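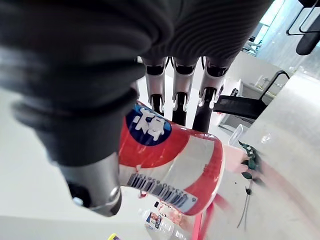
Kurzer Zwischenstand aus der Werkstatt, weil mehrere gefragt haben. Ich bin weiterhin nicht überzeugt. Wer Jubel lesen will, folgt bitte Tadeusz, der postet die schönen Clips.

Zur Erinnerung: Wir bauen zu viert an einer Steuerung für eine mehrfingrige Hand, abends, ohne Budget, das den Namen verdient. Tadeusz Kurek macht die Regelung, Wakana Iwasaki die Elektronik, Sofia Raptis die Auswertung. Ich mache Mechanik und schlechte Laune.

Die Behauptung, an der ich mich seit Wochen abarbeite: »Die Hand greift Alltagsgegenstände zuverlässig.« Steht so in unserem eigenen Readme. Habe ich nicht geschrieben und würde ich so nicht unterschreiben.

Was heißt denn zuverlässig? Wir haben eine Serie mit 100 Griffen gefahren, immer dieselbe Dose. In 60 Fällen blieb sie bis zum Ablegen in der Hand. Tadeusz nennt das einen guten Anfang. Ich nenne das eine Dose, die in 40 Fällen nicht dort ankommt, wo sie hinsoll.

Und das war die freundliche Variante. Dose steht aufrecht, Abstand bekannt, nichts daneben. Sobald sie schräg in der Hand hängt, sitzt der Daumen unten an der Seite und muss fast alles allein gegenhalten. Die Finger liegen dann oben am Rand und tun sehr beschäftigt.

Zylinder sind übrigens ein dankbares Objekt. Rund, steif, überall gleich dick. Wenn ihr Greifvideos seht, achtet mal darauf, wie oft da eine Dose oder ein Becher steht. Dann fragt nach der Chipstüte. Oder nach einem nassen Waschlappen.

Wakana hat eine dünnere Gummierung für die Fingerkuppen vorgeschlagen, Shore-Härte runter, mehr Fläche. Probieren wir. Mein Verdacht ist eher das Spiel im Daumengelenk. Ich messe an der Spitze 9 Grad Unterschied zwischen Soll und Ist, je nachdem, aus welcher Richtung ich komme. Da kann die Regelung noch so elegant sein.

Antwort von Tadeusz dazu, sinngemäß: Das lässt sich kompensieren. Klar. Mit einer Tabelle, die genau so lange stimmt, bis jemand den Seilzug nachspannt. Also bis zum nächsten Abend.

Thema Software. Wir haben Skirow getestet, das Griffplanungspaket, das gerade alle verlinken. Installation: ein Abend. Erster brauchbarer Griffvorschlag: am zweiten Abend. Der Vorschlag ging von unbegrenzter Reibung aus. Ich hätte auch gern unbegrenzte Reibung.

Man kann den Reibwert einstellen, ja, danke für die Hinweise. Mit einem realistischen Wert kamen von den Vorschlägen noch 39 durch den Filter, und davon lagen die meisten so, dass unser Daumen gar nicht hinkommt. Kein Vorwurf an Skirow, eher an die Begeisterung in den Kommentaren.

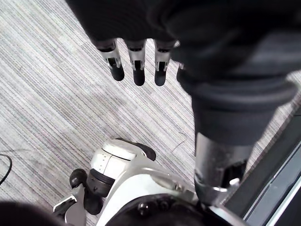

Noch was zur Verkleidung über der Hand. Der Stoff sieht ordentlich aus, das gebe ich zu, und Besucher fassen die Hand damit viel lieber an. Für mich bedeutet er, dass ich Falten anheben muss, wenn ich wissen will, was am Gelenk los ist. Ein Bauteil, das die Fehlersuche verlängert, muss sich das irgendwie verdienen. Hat es noch nicht.

Ariel Panganiban hat gefragt, warum wir nicht einfach einen Zweibackengreifer nehmen. Gute Frage, stelle ich auch bei jedem Treffen. Für Dosen, Flaschen und Schachteln reicht das, kostet einen Bruchteil und hat eine Handvoll Schrauben. Die Gegenrede lautet immer »Umgreifen in der Hand«. Das kann unsere bisher nicht.

Fairerweise: Umgreifen ist ein echter Grund, wenn man es irgendwann hinbekommt. Sofia hat auf ihrem Rechner zwei Sequenzen, bei denen die Dose sich ein Stück in der Hand dreht. Ob das Absicht der Regelung war oder Schwerkraft, darüber streiten wir noch. Ich bin im Team Schwerkraft.

Was ich bis Oktober sehen will, bevor ich den Satz im Readme stehen lasse: dieselbe Serie mit drei verschiedenen Objekten, mindestens eins davon weich. Fehlgriffe einzeln protokolliert, mit Ursache. Und niemand rückt zwischendurch die Dose zurecht. Tadeusz, ich meine dich.

Bis dahin habe ich den Satz geändert in »greift eine Dose, meistens«. Tadeusz hat das zurückgesetzt. Ich habe es wieder eingetragen. Die Versionsgeschichte ist öffentlich – viel Spaß.

Nachtrag, weil es in den Antworten kam: Nein, ich finde das Projekt nicht sinnlos, sonst säße ich abends woanders. Ich habe nur etwas gegen Adjektive ohne Messreihe. Die Rohdaten lädt Sofia hoch, sobald die Spaltennamen einheitlich sind. Fragen zur Mechanik gern an mich, Fragen zum Zeitplan bitte an Tadeusz.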